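# Why Our Lab Laptops Keep Filling Up: A Term Project on Windows Disk Cleanup

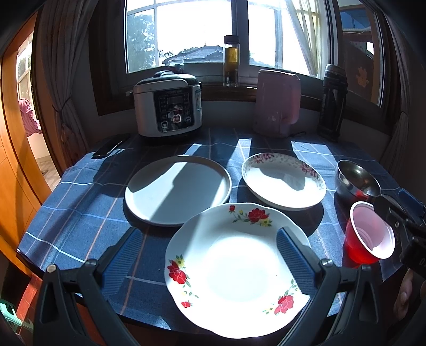
Tharun Varghese told us in the first week that deleting files by hand would never keep up, and that we ought to find out what was writing them before we cleared anything at all. We took that advice to heart, and it shaped most of what follows.

Our project started in August, when the shared laptops in the Umport lab began showing the low disk space warning almost every morning. These are older Windows 10 machines with small drives, and by the time the system, the office programs and our modeling package (Brireo) are installed, there is not a lot of room left for anyone's work.

## What we did

We picked one laptop, which everyone calls Lins after the sticker on its lid, and looked at it closely before touching the others. First we opened Settings, then System, then Storage, and wrote down the size of each category. Temporary files came to 2840 MB, which surprised all of us – we had been quite sure the trouble was old video downloads.

Next we ran Disk Cleanup as an administrator and chose "Clean up system files." This takes a good while on an older machine, so please be patient with it and don't close the window when the bar seems stuck (we did that once, and had to start over). After that we turned on Storage Sense and set it to run every week. We left the Downloads folder out of it, as several students keep their only copy of an assignment in there, and we did not want to be the ones who lost it!

## What we found

After the cleanup, 142 MB of temporary files were left. Most of that belonged to programs that were still open, and Windows would not let us remove it, even when we asked a second time.

The bigger discovery was Brireo's own cache. It sits in the user's AppData folder under Local, it doesn't show up as temporary in Settings, and it grows by as much as 700 MB in a single long session. The program has a "Clear on exit" box in its preferences, and on every laptop we checked it was off. Once we had switched it on for Lins, the warning stayed away for 60 days, right up to the end of our log.

## Problems along the way

Each student has a separate Windows account, so the box has to be checked once per account. We tried to write a script called Suduvum to do this for everybody at logon. It works on Lins, but on two other laptops it stops with a permissions error that we have not solved yet – we think it has to do with how those accounts were first created. Our notes on the error are in the project folder, along with the script itself, for whichever group picks this up next term.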